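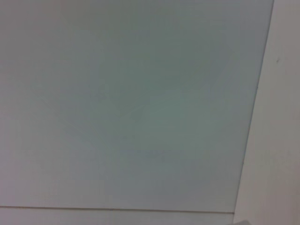 The arm lives on a bench at the back of Trerar, the shared workshop behind the old dairy, and its builder is hard to get away from it. We met there on a cold evening in December, and the kettle was forgotten twice before anybody drank any tea.

"I started with one joint," she says. "One motor, one bracket, a bit of string. It went up and it went down and I was thrilled! I rang my sister about it."

That was the first Jonura. The one she is working on now is Jonura 2, with a camera at the wrist and a controller board she got second-hand from another member. The code has been rewritten so often that she numbers the versions from a notebook, and she is up to 677.

"Most of those are tiny," she says. "I change one number, it gets a new line in the book. But I can go back and see the night it all went wrong."

What she wants is for the arm to sort screws. The workshop has a big tin of them, left over from years of other people's projects, and she has tipped out and measured the whole lot by hand so she can check the arm's work later. There are 2197. (She offered to show me the spreadsheet, and I said yes, and it was lovely.)

The gripper is the part she talks about most. Her first fingers were printed, and they slipped on anything smaller than a coat hook. The new ones have strips cut from a bicycle inner tube glued inside, an idea she picked up at the Tapia open evening over in Dorau.

"Somebody there was picking up grapes with theirs," she says. "Grapes! I went straight home and found a puncture."

Her test is 100 picks in a row without a drop. She hasn't managed it yet, and her best run ended in the eighties when a cable caught on the bench vice. She has since moved the cable, and then the vice.

Would she do anything differently? "I'd label my wires from the start," she says. "And I'd have joined this place years ago. I was doing it all on the ironing board."

She was still tightening the elbow when I left.

14 comments | 38 shares

Related
Getting started with second-hand motors
Tapia open evening: what people brought
A beginner's night at the Trerar lathe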